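Home | Diary | Notes on tooling | Archive
Print this entry | E-mail this entry

April, late evening

Rania Lamrani called at lunch to say the new predictor had "basically solved" the path problem. I have heard that a problem was basically solved often enough to bring a sandwich and sit down.

The idea, for my own benefit when I reread this: the planner on the Ekpo cart gets a guess at what the camera will see two seconds from now, and steers on the guess as well as on the real thing. Skuvinier supplies the model. Jerome Lagman did the wiring into our stack and did it well, so none of what follows is a complaint about Jerome.

We went through 2,121 generated pictures this afternoon, or Somtochukwu did, and I looked over his shoulder until my eyes gave out. The score he's been asked to report is a single number for how close each one comes to the real thing. It has gone up nicely. Zainab Aliyu put the chart on the wall screen and there was some clapping.
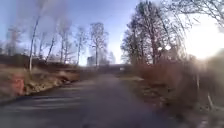 3 min read

I kept coming back to this output from the low sun set. The path is fine. I'd drive on it. The trees lean in a way I believe, and the sky goes from deep blue to almost white where it should. But there's an orange-red thing in the grass right beside the paving on the left, and I asked three people what it was and got a bin, a box and a shrug. The planner has to decide whether to give it room. It can't shrug.

Same with the bands of light across the left half of the path. I read them as sun getting through, with shadow between. The free-space code read the nearer ones as a curb and pulled the cart right, toward the side where the verge turns a dull purple and runs into the paving with no real edge to it. So it dodged a stripe and aimed for the one border it can't find. The score for that output was 65, and Zainab's cutoff for "good" is lower than that.

Flora Gillies says the blur is a training matter and will go away with more data. Maybe. Flora said the same at Urkgate about the depth maps, and they were still mush when I left. I want to see the planner's choices scored, and I'd leave the pictures out of it for a while. Somtochukwu Bako agreed, quietly, after the meeting.

What I got them to accept: nine low sun runs replayed tomorrow with the predictor switched off, same planner settings, and a log of every steering change over the limit. If the plain version does as well, I'm going to be unbearable.

Vustuvent want a demo by the end of the month. I said ask me after the replays. Rania said she already told them yes.

Left the build running. Must remember to pin the camera exposure setting before Jerome's merge, it got reset again.

Contact | Copyright the author, all entries | Back to top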